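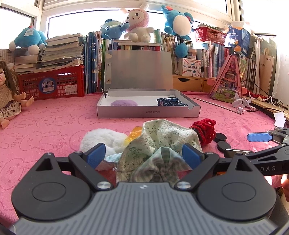
Rabbit tablecloth, sprigged cloth on top of the pile

Getting to 3,003: notes for my talk on the Trutville petition

(Check the mic. Water on the left. Ask whether the people at the back can hear, and wait for them to answer this time.)

Opening

Hello, thanks for coming, and thanks for having me back after I overran so badly in July. I've been asked to talk about how a town our size forced a vote on whether its council should be folded into Rolham's. I was on the side that wanted the vote. I should say straight away that I was also on the side that wanted to stay separate, so if you're hoping for a neutral account you'll need to ask somebody from Rolham.

Show of hands: who has ever signed a petition on the street? And who read it first? (Expect laughter. Move on quickly, it gets awkward.)

How it began

The merger was item nine on a very long agenda. It had a dull name, something like "shared service arrangements", and I'd gone along that evening about parking on the Prudesach road. I nearly went home after item six. By the time item nine came up there were hardly any of us left in the public seats, and it was through in the time it takes to find your glasses.

Under our rules, a decision like that can be put to a local vote if enough electors ask for it. Enough meant 3,000 signatures on paper, with full name and address, in the person's own handwriting. No online forms. I was cross about the paper rule at the start and I'm still a bit cross now, though I'll come to what it did for us.

The form

Spend some time here, people always ask.

Our first form was dreadful. I wrote it, so I can say that. The question ran to five lines and had a double negative in it, and people were signing it thinking they were supporting the merger. A woman outside the chemist read it out loud to me, slowly, and then just looked at me. We binned the lot and started again, and yes, that meant going back to everyone who'd already signed and asking them to do it all over.

The second version said: "We ask for a vote on whether Trutville Council should join with Rolham." Big type, wide boxes. Visser, the printers by the station, did it on thicker paper so it would survive a clipboard in the rain. If you take one practical thing home tonight, make the address box bigger than you think you need. Prudesach has some very long house names.

Doorsteps and stalls

I'd assumed the market stall would bring in most of the names. It didn't. People on market day have bags and children and a bus to catch. Doors were slower and far better, and early evening was best, up to half past seven, after which you're interrupting the telly and they'll let you know it.

The thing I hadn't expected was how many people disagreed with me and signed anyway. One man in Prudesach gave me ten solid minutes on why the merger was a good idea — bins, mostly, and the state of the swimming pool — and then put his name down because he thought he ought to be asked. I've thought about him a lot. From then on I stopped arguing about the merger on the step and only talked about the vote. Everybody's evening got shorter, mine included!

(If running late, skip to "The check".)

This is also where the paper rule comes in. Someone filling in their address by hand stands there for a minute or so, and they talk. I heard about the pool, the bus shelter, a hedge on the Rolham side that's been growing over the pavement for years. Half of what ended up in our leaflet came out of those minutes.

The check

We handed in our boxes on the last afternoon. After the duplicates and the illegible ones and the people who turned out to live over the boundary had been struck out, we had 3,003.

(Pause. Let them do the sum.)

Three to spare. I'd been telling everybody we were comfortable. I went and sat in the car for a while.

So please, collect well past your target. Check each sheet on the night it comes in, while whoever collected it can still remember what a squiggle was meant to say. We left ours in a heap until the final fortnight and it was a miserable job.

The result

The vote went our way by 78. There were 2 recounts, and I don't blame the other side for asking. I'd have asked. Trutville kept its council, and we still share the recycling contract with Rolham, which works perfectly well, and I said so at the public meeting and got told off by my own lot.

Things I'd expect to be asked

Did it cost much? Printing was the big one, then hall hire.

Would I do it again? Ask me after the winter.

Is the hedge still there? It is. I've written to Rolham twice.

(Sign-up sheet is by the door. Remember to take the pens home.)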